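# Keeping Secondhand Toys Clean, Sorted and in One Piece

We run a small toy shelf at home for three kids, and most of what's on it came from yard sales, the thrift store in Skirkness and a cousin's garage. Very little of it was clean when it got here. These are the methods I use now, after ruining a few things early on.

## Before anything gets wet

Check every toy for a battery compartment first. If it has one, open it and take the batteries out, even if the toy looks dead. If there's white or green crust on the contacts, put on gloves and dab it with a cotton swab dipped in white vinegar. Let it dry overnight with the door off. If the spring is eaten through, I throw the toy out.

Look for stickers you want to keep. Water gets under the edges and they curl. I wipe around them with a barely damp cloth.

Check for loose magnets, split seams and cracked plastic. A cracked toy goes in the trash the same day. If I set it aside to fix later, a child finds it.

## Hard plastic

Fill the sink with warm water and a squirt of plain dish soap. Don't use very hot water on thin plastic, as it can warp. Let everything sit for twenty minutes, then go over it with an old toothbrush. Corners and the undersides of small pieces hold most of the dirt.

For small pieces, use a zippered mesh laundry bag. I put up to 100 pieces in a bag, no more, or the ones in the middle stay dirty. Swish the bag in the soapy water, rinse it under the tap until the water runs clear, and hang it over the faucet to drip.

Spread the pieces on a towel to dry, open side down. After an hour, shake each one and turn it over. Anything hollow should get a full day before it goes into a closed bin. I once packed a load away the same evening and had to wash the whole thing again a week later because of the smell.

Bath toys with a squeeze hole are hard to get clean inside. I seal the holes on new ones with hot glue before they ever go in the tub. Used ones I don't buy.

## Sticky labels and marker

Price stickers come off with a hair dryer on low and a fingernail. For what's left behind, rub in a little cooking oil, wait ten minutes, and wash with soap.

Ballpoint and permanent marker on hard plastic usually come off with rubbing alcohol on a cotton ball. Test it on the bottom first. It takes the paint off some toys, and it will cloud clear plastic if you leave it sitting.

Crayon comes off with baking soda on a damp cloth. Use light pressure or you'll dull the finish.

## Wooden toys

Never soak wood. Mix one part white vinegar to four parts water, dampen a cloth, wring it out hard and wipe. Dry with a second cloth right away. If the surface feels fuzzy afterward, go over it lightly with fine sandpaper, in the direction of the grain, and rub in a little food-grade mineral oil.

Old painted wood is a different matter. If I don't know how old the paint is, I don't give it to a child who still chews on things.

## Fabric and stuffed animals

Most go in the washer inside a pillowcase tied shut. Cold water, gentle cycle, half the usual soap. Air dry, and squeeze the middle before you call it done. The outside always feels dry first.

Anything with a music box or a cardboard stiffener gets cleaned by hand. Sprinkle baking soda on it, leave it in a bag for an hour, then brush it off outside and vacuum with the hose attachment through an old stocking.

## Sorting

I sorted by color for a year. It looked nice and the kids couldn't find anything. Now I sort by what a thing does:

- pieces that snap together
- animals and people
- things with wheels
- pretend food and dishes
- puzzles, each in its own zip bag with the count written on the front

The puzzle count matters. We have a map puzzle of an island called Skostiton that is supposed to have 300 pieces, and I only trade it or pass it along after someone has counted it. The one we got in exchange for it last time was marked complete and had 106 pieces in a box for twice that.
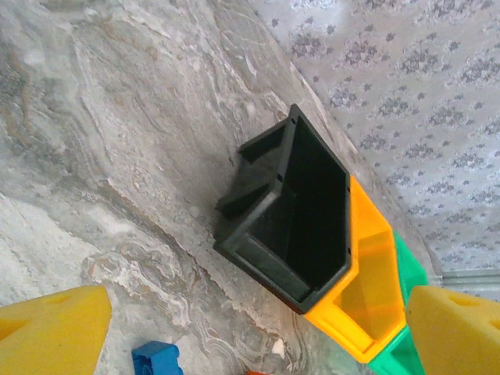 Odd pieces that don't belong to any set go in a shallow tray on the counter. I empty it once a month. If no one has matched a piece to anything by then, it goes in the craft box or out of the house.

## Bins and labels

Clear bins with no lids get used the most. Lids get lost or stepped on. I keep 16 bins, and when they're full, something has to leave before anything new comes in.

For kids who don't read yet, tape a picture to the front of the bin. Cover the whole picture with packing tape, wrapping it a little past the edges so it can't be picked at. Put a second copy on the shelf where the bin belongs. That second label did more for cleanup than anything else I tried.

Keep heavy bins on the floor and light ones up top. Screw the shelf to a stud.

## Rotating

Half of our toys are in the closet at any time. I swap them when the kids start dumping bins without playing with what's in them, which is every three or four weeks in winter and less often in summer. Wash whatever is coming off the shelf before it goes in the closet. It's a bad surprise to pull out something that was put away with juice on it.

## Passing things along

The Ririlthorpe toy swap takes clean sets in bags and won't take loose mixed plastic. Tam, the thrift store on our side of town, will take mixed plastic if it's bagged and has no broken parts. Drop it off before 3 p.m. or the back door is locked.

Write what's missing on a piece of masking tape and stick it on the bag. Wash the mesh bags too before the next batch, inside out, with the dish towels.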